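Skasham Town Supporters Board > Match Talk > Polametti (A)

Polametti away, league, who's going?

northbank_lou
Posted 1 October 2019
Anyone driving up? Car's in the shop till next week so need a seat. Can do gas money. Also what's the lineup looking like, havent seen anything since the Futach game

gate7
Coaches leaving from the Chauhan Road lot, 7 spots left last I looked. Same back four I hope. They've been solid since August, leave them alone

Tin Whistle
Solid?? Two headers conceded at Futach from the same corner routine. Same one! Drop the left back and go with three in the middle

gate7
One bad half. Gate was 1691 and I reckon half of them saw a different game from you

Tin Whistle
I was stood right behind the goal mate. Second one he never even jumped

stripeyscarf
Going by train. Not getting into the left back thing again. Bigger worry is the striker, subbed on 70 minutes every week and then we have no outlet at all. Also been redoing the downstairs bathroom so missed most of the cup chat, sorry if this was covered

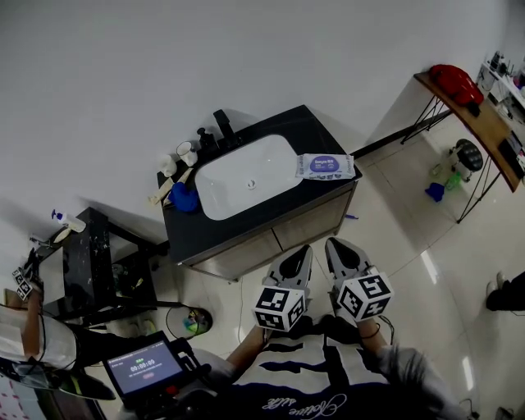 new vanity, stripes on as usual

Anyway is it pay on the gate at Polametti or do we need tickets ahead

northbank_lou
Ahead I think? Their ground only holds around 2000 and they shut the away end early last season

gate7
Correct. Club shop has them, cash only becuase the card reader's down again

Tin Whistle
Cash only for an away ticket. What a club

gate7
You say that every year and you still renew

Tin Whistle
Yeah well. Three in the middle though. Their wingers don't track back, we could play round them all day. Sitting deep with four gets us a 0-0 if we're lucky

stripeyscarf
I'd take 0-0 tbh. Point away from home, up to seventh if Futach lose

Tin Whistle
A point does nothing for us. They've lost three at home

gate7
And won the last two. Check the table before you start

northbank_lou
ok so I've put my name down for the coach, lot at 9? or is it half past

gate7
Half past. Don't be late, he won't wait at the lights like last time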